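The Grutbridge beverage package costs 2,697 a month, billed quarterly, and covers software, setup and one remote calibration. The humanoid is a separate contract through Cliltimach. I have now had both long enough to write up the parts the sales sheet skips.

Setup took most of a day. The package wants a fixed dispenser position, a light tabletop and a taught approach for each arm. Teaching is done by hand-guiding and then trimming offsets in a browser panel. The panel logs out after 600 seconds of inactivity, including while the arms are moving, and it discards any offsets not yet saved. Save after every joint.

The grasp library is the strong part. Ribbed glass was my main worry, as a fluted wall gives a fingertip very little flat contact. The default profile puts the thumb under the base and curls the fingers behind, and at 50 percent grip force I saw no slip with a half-full cup. Smooth tumblers needed a different profile. Stemware is not supported and the manual says so.

Reflections are the weak part. Chrome spouts and polished trays upset the depth estimate, and the cup height came out wrong often enough that I switched to a taught height and left vision to handle the lateral position only. Support at Grutbridge suggested matte tape on the tray. I would like to see a proper mask tool in the panel – the feature was promised for July and I have not found it.

Service interval on the hands is 1,000 hours, or sooner if a thumb develops play. The thumb screws are small and exposed, so keep syrup off them. The wipe-down procedure is two pages and worth following.

Recommended for a demo counter with one kind of cup. For mixed glassware I would wait for the next release.

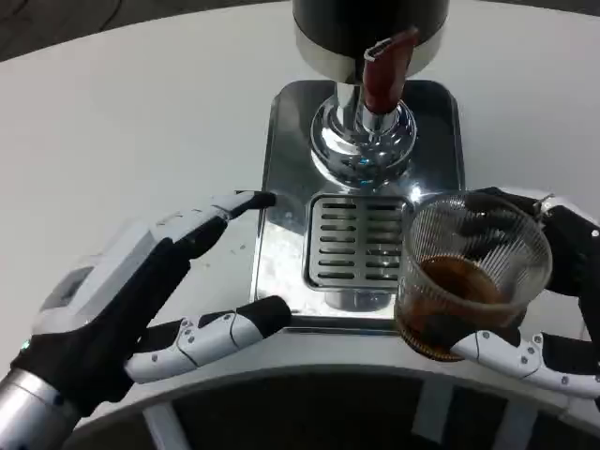 Hwang

Firmware and panel were both on the current release when I wrote this. Next post covers the Mester wrist adapter, including the cable routing.

Contact | © Hwang | Back to top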